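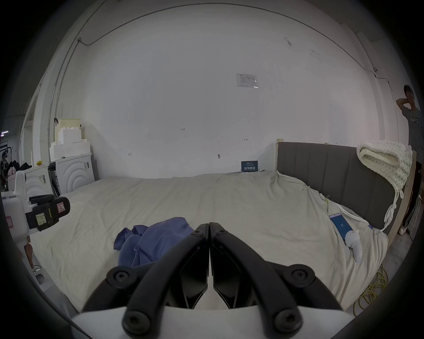 Washing and Drying Cotton Sheets to Limit Shrinkage

Last updated Friday, February 4, 2022

This page covers flat and fitted sheets in plain-weave (percale) and satin-weave (sateen) cotton. It does not cover linen, silk, flannel or waterproof mattress covers. The procedure assumes a home washer with a selectable water temperature and a dryer with at least two heat settings.

Background

Cotton yarn is held under tension during weaving and finishing. Water and agitation release that tension, and the fabric shortens, mostly along the warp. Most of the change takes place in the first few washes. High dryer heat adds to it. A fitted sheet that went on easily when new and now pulls off at the corners has usually lost length, while the elastic is still sound.

Sheets sold as preshrunk have had part of this change forced at the mill. They still shrink, by a smaller amount.

Before you start

Measure the mattress depth at a corner, including any topper. Write the number down. Then measure the sheet flat, along the lengthwise edge and the crosswise edge, before the first wash. Without these two numbers there is no way to tell later whether the sheet has shrunk or the elastic has failed.

Read the care label. If it gives a lower temperature than this page, follow the label.

Step 1. Sort

Wash sheets apart from towels. Towels shed lint and hold more water, which throws the drum off balance and leaves the sheets under-rinsed. Keep clothing out of the load as well, in particular anything with zippers or hooks. Shake each sheet out before it goes in. Small items left in the bedding end up in the drain pump filter.

Step 2. Treat stains

Body oil shows as a dull yellow area near the pillow end. Rub in a small amount of liquid detergent, leave it for 30 minutes, and wash without rinsing first. Treat blood with cold water only. Do not put a stained sheet in the dryer. Heat sets most stains.

Step 3. Load

Place sheets in the drum loosely and one at a time. Do not wind them around the agitator. Fill to two-thirds at most. A queen set is a full load in many top-loading machines.

Step 4. Wash

Temperature: warm, 104 °F, for white and off-white cotton. Cold for dark colors.
Cycle: normal. The bedding cycle is acceptable but uses more water on some machines.
Spin: medium. High spin presses in creases that are hard to remove from percale.
Detergent: half the marked dose in soft water, the full dose in hard water.
Fabric softener: none. It coats the fiber and reduces absorbency.

Run a second rinse if the fabric feels slick when it comes out.

Step 5. Dry

Remove the sheets when the spin ends. Shake each one out and untwist the corners of fitted sheets by hand. Set the dryer to low. Stop it after 15 minutes, pull the load apart, and restart. Fitted sheets tend to ball up and trap other pieces inside, so the outside of the bundle overheats while the center stays damp.

Take the sheets out slightly damp and lay them over a rail or straight onto the mattress to finish. Do not cover the bed until the fabric is fully dry.

For line drying, fold the sheet over the line by a quarter of its length and pin at the hem. Pinning at the corners stretches them.

Step 6. Measure again

After 3 washes, repeat the flat measurement. Divide the loss by the original length and multiply by 100.

Under 3 percent: normal. No action.
3 to 5 percent: lower the dryer heat, or line dry.
Over 5 percent: check the washer temperature with a thermometer before blaming the sheet.

Worked example: a Druvlow percale flat sheet, 200 cm wide when new, measured 194 cm after the third wash. The loss is 6 cm, or 3 percent.

Wrinkles

Percale wrinkles more than sateen at any setting. Smoothing the sheet by hand while damp removes the larger creases. To iron, use the cotton setting with steam and work from the hem inward.

Storage

Fold along a different line each time. Permanent fold lines weaken the fabric. Store in a dry closet, away from unfinished wood, which can leave brown marks.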